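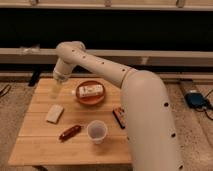 How Does a Robot Learn to Pick Things Up?

A robot arm does not know how to do anything when it is new. It can bend at its joints and it can open and close its gripper, but it has no idea what a cup is or how to move one. Somebody has to teach it. One way is to show it.

Aldo Santoro teaches robot arms at a workshop in Lisden. His arms work at a table with everyday things on it, such as a plate, a clear plastic cup and a small carton. A job might be "put the carton on the plate." That sounds easy to you, but you have had years of practice.

Teaching by hand

The first way to show a robot a job is to hold the arm and move it yourself. The motors are set so the arm feels light. You guide it over to the carton, close the gripper, lift, and set the carton down on the plate. Sensors inside the joints measure how far each one has turned. The computer saves those numbers many times every second.

It is a bit like a grown-up holding your hand while you learn to write the letter S.

Teaching by remote control

The second way is to stay back and steer. Some people use a controller like the ones for video games. Others use a small copy of the arm, called a leader. When you bend the leader, the big arm bends too – it follows along. The big arm is called the follower.

Remote control keeps your hands and sleeves out of the way, so the robot's cameras get a clear look at the table.

Why do it so many times?

One turn of showing is called a demonstration. If a robot sees only one, it may copy that one exactly. Move the cup over a little and the gripper will close on air.

So the teacher moves things to new places and does the job again. For one job with a cup, Aldo recorded 121 demonstrations. A harder job can take 1000. Bad ones get thrown out – a dropped cup, for instance, or a bump against the plate.

Next, a computer program studies all the recordings. It looks for what the camera saw and how the arm moved at that moment. Then the robot tries the job alone, with a person close to the stop button.

Words to know

Gripper: the part of a robot that grabs things.
Joint: a place where the arm bends or turns. You have joints too, like your elbow.
Demonstration: one time through a job, shown to the robot by a person.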